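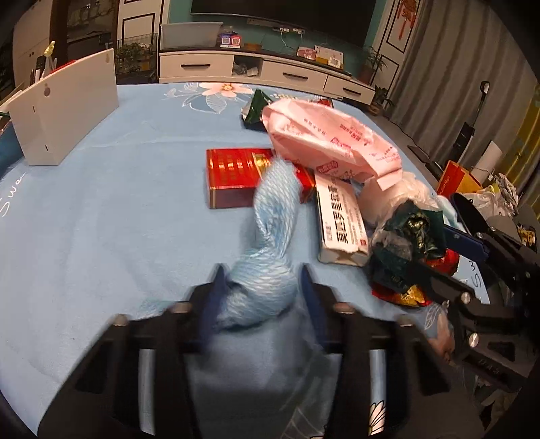 Hand-held gripper with dark blue finger pads and a bundle of cord between them. A second gripper is at right.

Equipment Review: Montes Service Kit, Revision 2, for the Zusow Paired Hand Gripper
Prepared by Yatziri Escobedo, Equipment Office
Reviewed by Dennis Lockwood
2023-09-23

Scope of the review

The Equipment Office was asked to assess whether the Montes Service Kit should replace the parts currently bought separately for the Zusow paired hand gripper. The kit covers finger pads, joint screws and the small hand tools needed to fit them. It does not cover the camera, the trigger or any wiring, and none of those items is discussed below except where they affect the work of fitting the pads.

The review was carried out on one pair of grippers. The pair had been used for household handling tasks of the ordinary kind, chiefly cord, wrappers, cartons and plastic bags on a covered table. It had reached 200 hours of use at the time the kit was opened and was due for service under the existing schedule.

Contents of the kit

The kit is supplied in a flat tray with a hinged lid. It contains pads in dark blue, joint screws, two drivers, a thickness gauge, a small tube of thread compound and a printed guide. Adhesive for the pads is supplied as precut strips. The previous version of the kit supplied adhesive as a roll, and operators in the Komham workshop reported uneven edges when cutting it by hand. The precut strips are a clear improvement. They match the pad outline closely and left no exposed border on either finger.

The drivers are of acceptable quality. The larger one fits the round joint screws well and showed no rounding at the tip by the end of the review. The smaller one is needed only for the housing and is too short for comfortable use with the housing in place. Operators with larger hands will prefer their own.

The printed guide is brief and mostly correct. One drawing shows the left and right fingers reversed. The text beside it is right, and the text should be followed.

Setting up

Removal of the old pads is the slowest part of the job. The guide recommends peeling from the tip toward the joint. On the test pair this worked on three of the four fingers. On the fourth, the old adhesive had hardened and the pad tore near the middle, leaving a strip that had to be lifted with a plastic scraper. A scraper is not included in the kit and ought to be.

Once the fingers are clean, each new pad is set against the stop at the base of the finger and pressed down by hand. The guide asks for a rest period with the fingers closed on the gauge. The reviewers followed this instruction on both grippers and found the pads firmly seated afterward.

The joint screws should be dealt with before the pads are pressed, although the guide places them second. Marcelle Coste, who fitted the second gripper, reversed the printed order and had the easier time of it. A finger that still has play in the joint will shift under hand pressure, and the pad may then sit slightly out of line with the one facing it.

Tightening calls for some judgment. A screw that is too tight makes the linkage stiff, and the operator feels this in the trigger long before it can be seen in the movement of the fingers. A screw that is too loose lets one arm lag behind the other. The two arms should open by the same amount on both sides of the center line. The guide gives a turn count for new screws, but this proved a little tight on a worn joint. The workshop's practice of tightening until the play is gone, then backing off very slightly, gave a better result.

With both grippers reassembled, total working time was 17 minutes per gripper, excluding the rest period.

Performance in use

After fitting, the pair was returned to normal work and inspected at intervals until each gripper had completed over 3000 open-and-close cycles.

Grip on soft material was good. Twisted cord is a useful check — it tends to roll between worn pads, and loose strands find their way into any gap at the pad edge. The new pads held cord evenly along the finger, and the edges remained flat. Coated cartons were held without marking. Thin clear film was less satisfactory. The new pads are smoother than the old ones when first fitted, and film slipped on several occasions during the early part of the trial. The effect lessened with use. Operators who handle mostly film may wish to wipe the pads with a damp cloth before starting, as the guide suggests on its last page.

One joint screw on the first gripper worked slightly loose and was retightened. The thread compound had been left off that screw by mistake, and the screw has remained in place with compound applied. No other screws moved.

Care between services

The kit guide says little about daily care, and the following practice is recommended for this office's equipment.

Wipe both pads at the end of each session. Look along the linked bars for lint and short fibers, especially after work with cord or fabric, and remove them with a dry brush. Open and close each gripper slowly by hand and compare the two arms. If one arm trails, check its joint screws first and the pad alignment second. Grippers should be stored with the fingers slightly apart. Pads left pressed together in the storage case took on a faint impression that lasted into the next day's work.

Do not oil the joints. Lindsay Gilchrist of the Komham workshop reports that two older grippers were returned with oil on the pads, and in both cases the pads had to be replaced early.

Supply and support

The kit was ordered through Hostby and arrived complete. A question about the reversed drawing was sent to Montes and received a courteous reply, with a promise to correct the next printing. Spare adhesive strips can be ordered separately. Single pads cannot — they are sold only as a full set, so a single torn pad means opening a new kit. This is the main weakness of the product for any group that runs just one or two pairs.

Assessment

Fit of parts: very good
Quality of tools: acceptable
Printed guide: acceptable, with one error
Durability over the trial: good
Value for a small group: fair
Value for a larger group: good

The Montes Service Kit, Revision 2, is approved for use on the Zusow paired hand gripper. Parts already in stock should be used first. Workshops are asked to add a plastic scraper to each kit on receipt and to mark the reversed drawing in the guide before the kit is issued.

Requests for kits should be addressed to Yatziri Carrillo in the Equipment Office, giving the hours of use recorded for each gripper and the date of its last pad change.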